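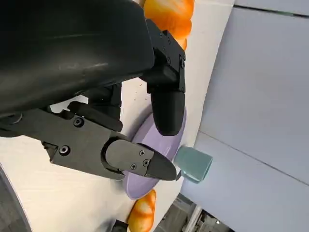 Clavness House Newsletter – No. 152, page 4

The coloured crockery: a small gallery

Lavender plate and teal cup, on the white table. The plate is shallow, with a rim slightly lighter than the rest, and its pale purple has a little shine. I like these two colours together more than I expected.

Many of you asked me what happened with the kitchen things after the autumn move, so I put together this page for the newsletter. The old white service from Atwood Road had become very mixed. There were plates of five different sizes, cups without saucers and saucers without cups, and when we had guests for lunch it was never possible to set a table that looked like one table.

Hernán Tamayo proposed that we stop buying white pieces one by one, and begin again with colours. Each floor chose its own. The ground floor took lavender for the plates, and the cups are teal because Sunee Suksawat had already a shelf of them and did not want to give them away. The upper floor is still discussing. Percy Restrepo wants yellow, and Anselmo Pacheco says that yellow makes every soup look pale.

The set was bought in the Valderrama shop, the one behind the station, and we paid 260 for everything, with the delivery. The shop keeps the same colours through the year, so a broken piece can be replaced without buying a full box. Please write it in the kitchen book when something breaks – the page is at the back, after the shopping lists.

Some notes on use, which I was asked to repeat here:

The plates are for cold dishes, bread, cake and fruit. For soup, please continue with the deep bowls from the lower cupboard.

The cups hang on the hooks by the window. Please do not put one cup inside another, they get stuck and Nilton Marulanda has already spent one evening with warm water and patience.

Plates go in the rack standing up, and not more than 2 in the same space.

The old white pieces are in the boxes under the stairs. Whoever needs something for a student room can take it until the end of April. After this date the boxes go to the Flusura charity shop, and the shop will collect them from our door.

If you have your own pictures of the tables on your floor, leave them with Sunee and I will add them to the gallery.

Page put together on Jan 20, 2018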